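Notebook, February, bench 2
Adhesive creep trials, second batch

Started 8.40. Room was at 19 degrees when I came in and 21 by mid-morning, so I left the door to the corridor open for the rest of the day. The first batch in January was spoiled by the heating and I don't want to do it a third time.

What we are after: whether the Tirier contact adhesive holds a steady small load over several weeks on beech, compared with the Kadeo one we have always used. Both are fine in a quick pull. The trouble with the display shelves last year was slow slipping, a millimetre or so a month, and a quick pull tells you nothing about that.

Set-up is the same as before. Lap joints, 20 mm overlap, strip width 25 mm, hung from the top rail with a 200 g weight on each lower end. Scribe line across the joint on both edges, read with the loupe. The weights go on 24 hours after pressing up. Joints pressed in the small vice with card either side, two minutes each.

Strips cut yesterday from the Wongsuwan board, job number 3234. Grain is straighter than in the last board. I rejected a few with a bit of run-out near one end and put them in the scrap tub, please don't use them for anything that matters. Edges taken off with 180 grit, faces with 120, dust wiped with a dry cloth only. Svenja asked whether we should be wiping with solvent. I have stuck with dry because the shop floor does it dry and the point is to copy what they do.

Tins used:
Tirier, batch 1284, opened this morning
Kadeo, batch 2503, opened in January, lid had been on properly, no skin

The Tirier goes on thinner and you can see the brush marks for longer. It was touch-dry at 14 minutes, the tin says 10 to 15. The Kadeo was touch-dry at 11. I left both to 20 minutes before closing so the open time is the same, and that may be slightly unfair to the Kadeo. Noted for the write-up.

10.50. First half pressed up. Two of the Tirier joints went together crooked and couldn't be moved. Contact adhesive is unforgiving and I should have used the stop block from the start. Made a stop block from scrap MDF, screwed to the base board, and the remainder went on square. The crooked ones are marked C and I will hang them anyway but leave them out of the averages.

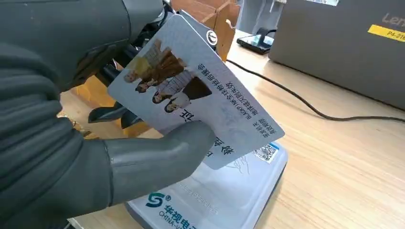 Does it matter which way up the joint hangs?
Only slightly, as long as every joint in the set hangs the same way. The brushed-first face goes to the rail and the second face carries the weight, and that is written in pencil on the back of each strip.

11.30. Svenja went through the January readings with me. The first week of those is usable, everything after the heating fault is not. In the usable week the Kadeo joints had moved by an average of 0.1 mm, which is at the limit of what the loupe can show. So a week is too short, and I have put down six weeks for this batch with readings on day 1, 2, 4, 7 and then weekly.

We disagreed over who reads. I would like the same person each time, she would like two people for the first three readings so that we know how much is the reader and how much is the joint. She is right about that and it costs very little. We will read separately and not look at each other's column until both are filled in. I have ruled up the sheet with a fold down the middle.

Reading method, so it is the same for both of us:
Lamp on the left, low.
Loupe flat against the edge of the strip, not held off it.
Read to the nearest half division.
Front edge first, then back edge, write both down, don't average in your head.
If the scribe line is furry, read to the upper side of it.

The furry lines are my fault. The knife wants sharpening, and on the softer bits of the beech it drags the fibres. I stropped it before the second half and those lines are much cleaner. Another time I would scribe before gluing with the strips clamped together and skip doing it on the finished joint.

12.15. Stopped for lunch. Second half pressed up by 1.30. Glue brushes cleaned, the small one has lost bristles and I found one in a Kadeo joint, number K7. You can feel it as a slight ridge. Hanging it, but with a note.

2.00. Clifford Leclerc rang about the shelves themselves. He says three units at his end have now slipped far enough for the lipping to catch on the door. All three are on the south wall. They get sun through the afternoon and he thinks the back panels get properly warm, though he hasn't measured it. I asked him to tape a thermometer to one for a few days. If he is right then 21 degrees in here is too kind and we need a warm set as well.

Thoughts on a warm set. The drying cabinet will hold 35 without trouble but there is only height for short strips, so the weights would touch the floor of it. Options are to shorten the lower strips by 60 mm, or to take the middle shelf out and lose the space for everything else. I would rather shorten the strips. Load on the joint is the same either way. Need to ask whoever is drying the Temel samples how long they want the cabinet for, the label on the door only says February.

Typing up the January sheet this afternoon as well. Columns are joint number, adhesive, reader, day, front, back, remarks. Remarks matters more than it looks, half of what we know about the first batch came out of it. I have left the spoiled readings in, with a line in the remarks column, so that no one wonders later where they went.
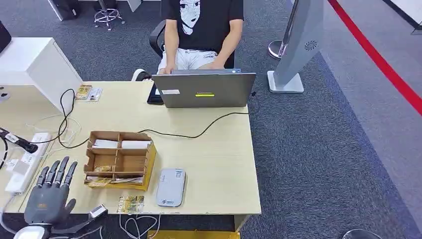 At the desk, laptop open.

3.45. Checked the rail. It bows a little in the middle when fully loaded, perhaps a millimetre. This doesn't affect the readings as the scribe lines are on the joint itself, but I don't like it, so I put a prop under the centre. Hooks are the bent brass ones from the drawer. Steel S-hooks would be better, these twist if you knock them.

Order along the rail is mixed, drawn from a mug, so that all the Kadeo ones aren't at the window end. Plan of the rail is taped inside the back cover of this book. Please don't rearrange them to make room for coats.

4.20. Loose ends.

The vice pressure is by feel. I pull the handle until it stops easily and then a quarter turn more. It would be good to have a number for this. There is a spring gauge in the metal shop that might fit between the jaws.

Not enough Kadeo left for a warm set, maybe a third of a tin. If we buy a new one it will be a different batch, so either we do a few cold controls with the new tin or accept it. I'd do the controls. Around ten minutes' extra brushing.

Offcuts of the Wongsuwan board are on top of the rack, wrapped. Enough for the warm set if they are cut carefully and the short strips come out of the narrow piece.

Tomorrow: weights on at 10.50 for the first half and 1.30 for the second, in the order they were pressed. Zero reading straight after the weight goes on, both readers. Svenja has the loupe in her drawer. Sharpen the knife.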